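Low-sodium salt: worth paying for?

Home cooking > Ingredients and shopping > 3 pages of older topics

moorhen64
Posted 2023-02-23

My sister has switched to a salt substitute called Brindlow and keeps telling me I should do the same. It costs several times what the ordinary stuff does and the box says "all the flavour, less of the sodium". Less than what? It doesn't say on the front. Has anyone used it for more than a week, and does it taste of salt?

Hina Swati
Most of these are part potassium chloride. Read the back. It tastes fine on chips and a bit metallic in anything delicate. I used Brindlow in a leek soup and could taste it straight away, my husband couldn't.

pantry_dave
Been on it since May. Food tastes the same to me and I feel better for it. You get used to it.

moorhen64
Feel better how? Did you change anything else?

pantry_dave
Well, I stopped having takeaways as well. But I think the salt is part of it.

Hina Swati
So it could be the takeaways, Dave.

K-M Skoryk
Before anyone swaps: if you have kidney trouble or take certain blood pressure tablets, extra potassium can be a real problem. Ask the pharmacist first. I don't know why this is in such tiny print on these boxes.

Apart from that I'm with Hina. Most of the salt people eat is already in the bread, the ham and the sauces. You can buy the dearest salt in the shop and it makes very little odds if you then open a jar of something.

pantry_dave
Every little helps though, surely.

K-M Skoryk
It might. I'd want to see it from somebody who isn't selling the box.

moorhen64
Thanks both. What do you do instead, then? I do salt at the table, I'll admit.

K-M Skoryk
Khrystyna-Mariia's cheap list, in the order I'd try them:

1. Taste it first
Half the time I was salting out of habit. Vinegar or lemon at the end does a lot of the same job.

2. Keep the shaker off the table
If you have to get up for it, you use it less. A plain one with small holes is plenty.

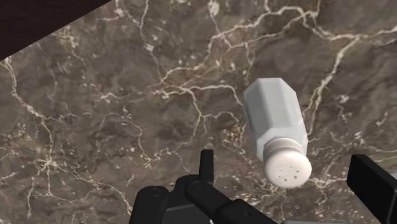

3. Weigh what you use
Fill it, weigh it, weigh it again a month later. Dull, but then you have your own figure and needn't believe mine or the one on the packet.

Hina Swati
Number 2 did nothing in our house. He just brings it back with him and leaves it there.

pantry_dave
I'll do the weighing one with the Brindlow and report back.

moorhen64
Do the ordinary salt as well or it won't tell us much.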